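Robotics / Lab Planning
By Miyuki Kobori and Dalibor Slanina
August
8 shares | 2 comments

4. Equipment planning and purchase order

We planned the budget around one bench, not the whole lab. Earlier plan (Sakai, previous grant) bought arms first and left everything else for later. Later never came, and the props ended up on personal cards. This time the split was set before any quote was requested: arms and grippers, mounting, compute, tabletop items, spares.

Two arms per bench. One arm is cheaper, obviously, but too many of the household tasks on our list need something held while something else moves - cloth folding, trays, lids. Slanina priced a single-arm bench anyway for comparison. The saving was real but it would of meant dropping 8 tasks from the list, so we didn't take it.

Quotes came from Fundard and Jirach. Fundard was lower on the arms, higher on gripper fingers, and fingers are the part we go through. Jirach sells fingers in packs of 8. We went with Jirach for fingers, Fundard for the rest. Mixed order means two service contacts and more paperwork, Oshima has agreed to handle both.
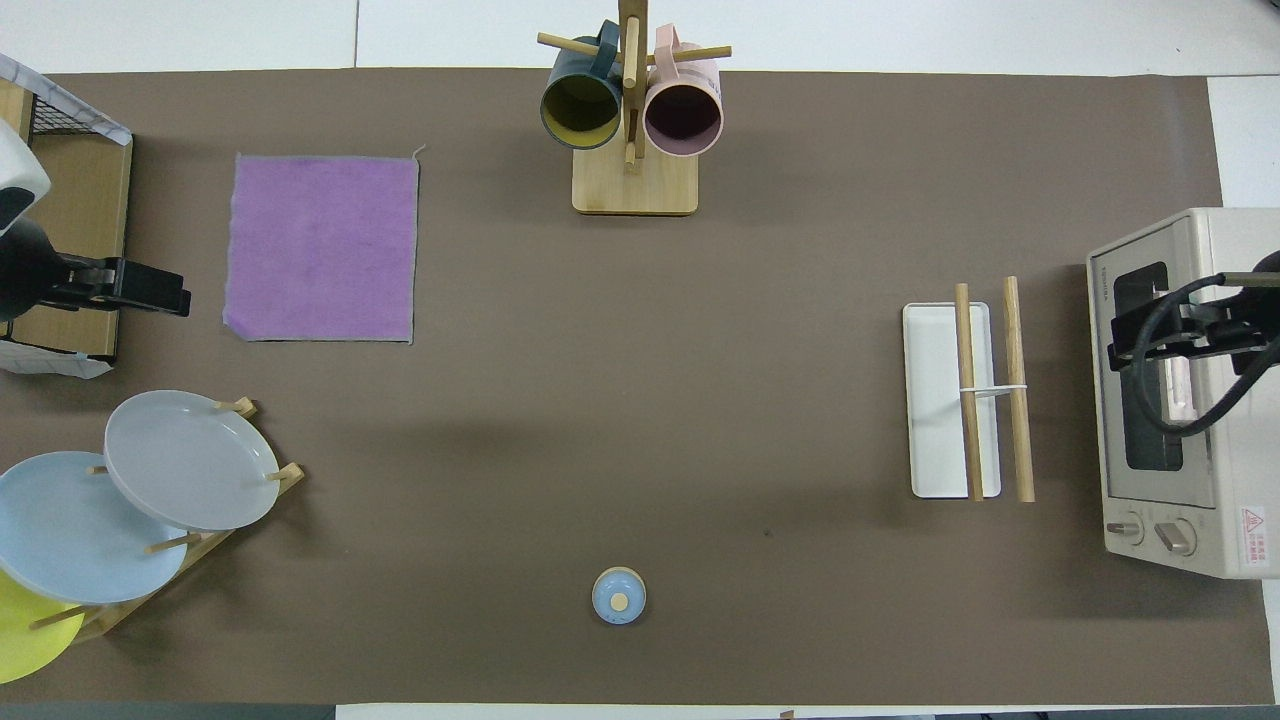 Figure 3. Two-gripper bench with the kitchen item set: mug tree, dish rack, cloth, jar, tray, toaster oven.

Tabletop items get their own line, capped at $100 per bench. Small number next to the arms but it was the line most often forgotten in past requests, and a bench with nothing on it collects no data. Ordinary shop goods only. Mugs and plates in different colors where possible, so an instruction can name one of them. Toaster oven came out of a seperate appliance line and is not counted in the cap.

Paper for the table surface - consumable, buy by the roll. Cheap, replaced when creased. Same for cloths.

Spares. Shakya's rule from the Matia project was to hold a full set of fingers and cables for every bench, on the shelf, before day one. We kept the rule for fingers and relaxed it for cables. Lead time on cables was short enough at both vendors. Risky maybe, will revisit at renewal.

Not budgeted: floor space, power work, operator hours. Those sit with the department. Sugiyama argued operator hours should be in the equipment plan, as they decide how many benches can be run at all, and for the next round we intend to do it that way. A second bench is on hold until then. Prices in Table 2 exclude tax and shipping.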